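Stestbridge Activity Room - Opening Inspection Checklist with Comments
Site: Gukwood building, ground floor
Form 77, August
Started 7:45 a.m., finished 9:10 a.m.

Marks used: OK = no action. FIX = put right before the next booking. WATCH = look at it again next month.

1. ENTRY AND FLOOR

1.1 Door opens fully and closes by itself - OK
1.2 Door closer speed - WATCH. Slams for the last few inches. Adjusted half a turn.
1.3 Carpet seams flat, no lifted edges - OK
1.4 Floor markings stuck down at all corners - OK
1.5 Walkway to the exit at least 60 inches wide - OK. Measured at the narrowest point with the door open.
1.6 Cables kept out of the walkway - OK

2. TABLES AND SEATING

2.1 Tabletops: corners rounded, no splinters, no chipped edging - OK
2.2 Table does not rock when leaned on - FIX. The Dekker table by the wall had one foot wound in too far. Wound out and checked with a level. Now OK.
2.3 Clips and clamps tight, nothing sticking out at hip height - OK
2.4 Folding chairs lock open - OK. One hinge pin was stiff. Oiled and wiped.
2.5 Load label on folding chairs can be read - FIX. Worn off on two. New labels are in the office drawer.

3. CONTAINERS, PACKETS AND FABRIC ITEMS

3.1 Hinged lids open and close without pinching
3.2 Handles firm, no cracks where they join the body
3.3 Pouches sealed, no split corners
3.4 Sewn-in tags secure, no long loose threads
3.5 Printed or painted fabric: color does not rub off on a damp white cloth 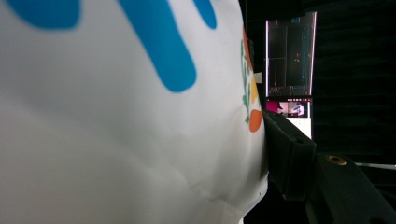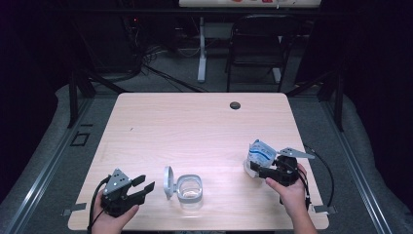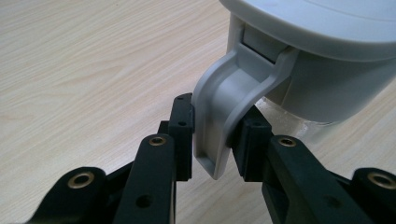

3.1 - OK. Small clear containers with flip lids are for dry contents only. Do not stack them with the lid up, the hinge takes the strain and goes white before it breaks.
3.2 - OK. Pull handles down as well as out when testing. The last set passed a sideways pull and failed a week later under a full load.
3.3 - WATCH. Pouches are being put back creased. A crease is fine, but run a thumb along the seal each time. Anything that feels gritty goes in the trash.
3.4 - OK. Tugged every tag twice. Leave tags on, they carry the washing instructions.
3.5 - OK. Cloth test done on the light fabric pieces, blue areas first. No transfer. Repeat after the next wash.

4. STORAGE

4.1 Heavy items on the lower shelves - FIX. Paper boxes had been moved to the top again. Moved back down.
4.2 Shelf unit fixed to the wall - OK. Stedel bracket, both screws tight.
4.3 Cleaning products locked away - OK
4.4 Spare containers counted against the stock sheet - OK. Sheet says 75, shelf has 75.

5. ELECTRICAL AND LIGHTING

5.1 Outlet covers in place - OK
5.2 Power strips not plugged into each other - OK
5.3 All ceiling lights working - WATCH. The one nearest the window flickers for a minute after it is switched on. Tube ordered.
5.4 Meter reading - 1,065

6. FIRST AID AND FIRE

6.1 First aid box in place and full - FIX. Short of small bandages and tape. Restocked from the office.
6.2 Extinguisher gauge in the green - OK
6.3 Exit sign lit - OK
6.4 Emergency phone list up to date - FIX. Still shows the old Gukwood front desk number. Reprint and tape inside the door.

OPEN ITEMS

2.5 chair labels
5.3 light tube
6.4 phone list

The room can be used while these are open, but keep the two unlabeled chairs folded against the back wall until the labels are on. Initial the sheet on the clipboard when each one is done and leave the old copy behind it.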